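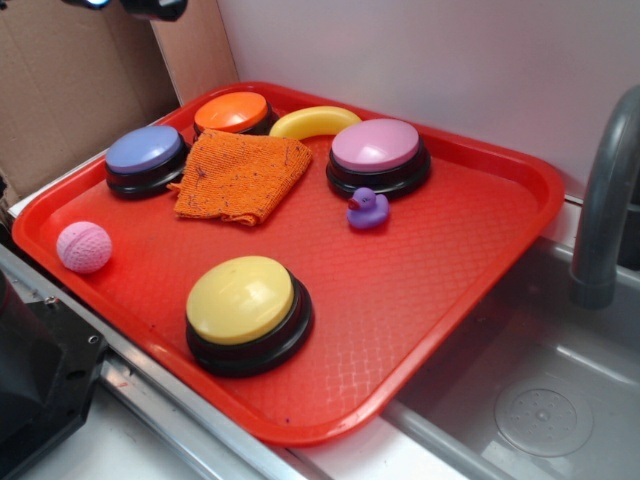 A red plastic tray with a raised rim, holding a cloth, push buttons and small toys

A tray is a shallow, flat-bottomed container used for carrying or holding things. Most trays have a raised edge, called a rim or gallery, that keeps objects from sliding off. They are used in homes, restaurants, hospitals, schools and workshops, and are made from wood, metal, plastic, glass, paper pulp and woven plant material.

Description

Trays differ from plates and platters mainly in use. A plate or platter holds food directly, while a tray usually holds other containers, such as cups and bowls. The line between them is not strict, and some trays used in cafeterias have molded compartments that take food without a separate dish.

The common shapes are rectangular, round and oval. Rectangular trays stack and store well and are the usual choice in self-service dining rooms. Round trays are preferred by waiters who carry a load on one hand, as the weight is easier to center. Handles may be cut into the rim, attached at the short ends, or left out entirely.

Materials

Wooden trays are among the oldest kinds. They were carved from a single board or built up from a flat base with strips fixed around it. Lacquer was applied in East Asia to make the surface resistant to water, and painted metal trays imitating this finish became popular in Europe in the 18th century. Silver trays, often called salvers when small and without handles, were used for serving drinks and presenting letters.

Plastic trays came into wide use in the 20th century. They are light, cheap to mold and easy to wash. Many have a textured floor, commonly a pattern of fine crossed lines or raised dots, which gives cups and dishes a better grip than a smooth surface.

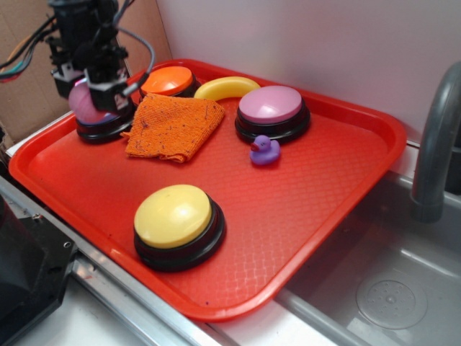 Cleaning depends on the material. Plastic and stainless steel trays can generally be washed with hot water and detergent, though some plastics warp in a dishwasher. Wooden trays should be wiped and dried soon after use. Scratches in a plastic surface can hold dirt, and institutions normally replace trays once the floor is badly worn.

Manufacture in Skernen

The town of Skernen was a minor center of tray making. The Rowbotham works opened there as a tinware shop and at its peak employed 400 people, most of them in stamping and japanning. A second firm, Galtard, made wooden butler's trays with folding legs and had a staff of 200. Rowbotham changed over to molded plastic under its manager Alfie Fairclough and sold a line of cafeteria trays under the name Brorno. Both factories have closed. The former Galtard building is now used for storage.

Other uses

Shallow trays are used to sort small parts, start seedlings, develop photographic prints and hold instruments during surgery. In classrooms they keep the materials for one activity together. Baking trays, also called sheet pans, are made to withstand oven heat and are usually treated as cookware.

See also

Platter
Salver
Lazy Susan
Sheet pan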